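Strength & Conditioning > Home Gyms, Boxes and Classes

Switching from a big box gym to a CrossFit place, need some talking into it (or out of it)

ironmitten
So I've been at the same regular gym in Drosville for 12 years now, same squat rack, same corner, same guy hogging the cables, and my sister-in-law finally dragged me to a free class at Lendaseck over in Brornurness. I'll admit I went in ready to hate it. Everybody was so nice! The coach walked me through the whole warmup and scaled everything for my bad shoulder without making me feel like somebody's grandpa (I am somebody's grandpa, but still). My trouble is the price, and also I love my slow heavy sets and I'm scared of losing them. Anybody here made the jump and kept their strength?

pavementpony
Welcome to the dilemma, friend. I did it two winters ago and my deadlift went up 20 pounds the first year, mostly from having a coach look at my back for once in my life. The price stung until I added up all the months I'd paid my old gym and never walked in the door. Go to the early class if you can stand it, it's a calmer bunch and you get more attention.

quadzilla_mom
I'm going to disagree a little, and I say it with love. I trained at Lendaseck for 7 months and the people are wonderful, I still get coffee with a few of them, but the programming beat me up. High rep snatches when you're tired are a bad idea at any age, and with a cranky shoulder I'd think long and hard. I went back to lifting on my own at Öztürkmen and my elbows thanked me for it.
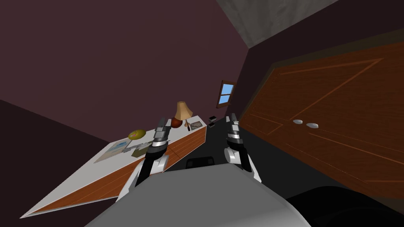
Both arms up front, gripper next to something round and reddish.

Anyway, what I'd do is keep the regular gym for your heavy days and buy a punch card for classes. They used to sell one at the front desk, you may have to ask for it.

pavementpony
Fair enough on the snatches, but you can swap them out! I've never once had a coach there argue with me about it. I do dumbbell work or rows and nobody blinks. I think a lot depends on whether you can leave your ego in the car, and I say that as someone who couldn't for the first few months.

quadzilla_mom
Ha, well, mine was riding in the front seat with its belt on. Could be you got better coaches at the early class too, I always went after work when it was packed.

ironmitten
You two are great, thank you. I called them this afternoon and they do still have the punch card, good for 90 days, so I'm going to try that and keep my rack in Drosville for squats and presses. No snatches until the shoulder quits clicking. I'll report back in October if I can still lift my arms to type.

Filed under: CrossFit, Strength Training, Gym Talk

Recent threads
Best shoes for lifting if you have wide feet?
Rowing machine or bike for bad knees
How long do you rest between heavy sets
Chalk rules at your gym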